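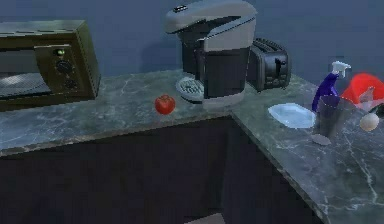

Gray marble counter with a toaster oven at the far left.

Is Oko's "blind" payment token really private, or is that just marketing?

Posted by kettleandcoin, 13 December 2024

My landlord's management company wants to move small charges (laundry, parking, guest passes) to a wallet app called Oko. Their pitch is that it works like cash: you load it from your bank, and when you spend, the bank can't tell which tokens went where because they were signed "blind." I read the help pages twice and I still don't buy it. The bank knows who I am when I load it. The laundry machine knows when it was used. The app wants my phone number before it will even open. So what exactly is being hidden, and from whom? I'm also not thrilled that the company running the server, Daltard, is the one telling me it can't see anything. Is there a way to check any of this without being a cryptographer?
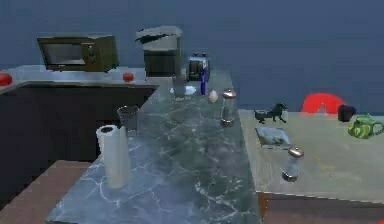 Rachid Lahlou

You're right to be suspicious, but the blind signature part is the least suspicious piece of it. The math is old and well understood. Your phone makes up a random serial number, scrambles it, and sends the scrambled version to the bank. The bank signs it and takes the money out of your account. Your phone then unscrambles it and is left with a valid signature on a number the bank has never seen. When the shop turns that token in, the bank can tell it's good and hasn't been spent before, but it can't match it to your withdrawal by looking at the number.

Everything around that is where I'd worry.

Amounts. If you load $15 and one minute later a single $15 payment shows up, no signature scheme will save you. Proper designs use fixed coin sizes so that yours look like everybody else's. Ask what sizes Oko issues.

Crowd size. Hiding among 1000 people who load the same coin is decent. A building with a handful of users is a different story, and I doubt the sales sheet mentions it.

The app itself. If it sends your phone number or a device ID along with each payment, the blinding is decoration. I haven't seen their code, so I can't tell you whether it does. Ask for two things in writing: the source for the wallet, and a list of what gets sent to the server at the moment of payment. "We take privacy seriously" is not a list.

Also ask what happens when your phone dies.

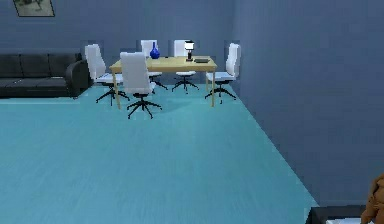 Some wallets keep a backup of your tokens on the company's server so you can get them back. That's handy, but if the backup isn't encrypted with a key only you hold, they have your serial numbers and can match them up later. If there's no backup at all, the money is gone like a lost bill. I'd want to know which one I was signing up for – and I wouldn't keep more than laundry money in it either way.

dolness_user

we had something like this at my last place, it was called Dolness. worked fine for the dryers. then in May they changed the terms and you had to show ID for refunds. never found out if it was private or not, i just went back to quarters

Li

Small disagreement with Rachid on reading the code. Published source only helps if the app on your phone was built from it, and most of us can't check that. I'd ask whether an outside firm has audited it, who paid, and whether you can read the full report. If all they hand over is a badge on a web page, I'd treat it as a prepaid card with a nicer story and ask the landlord to keep taking checks.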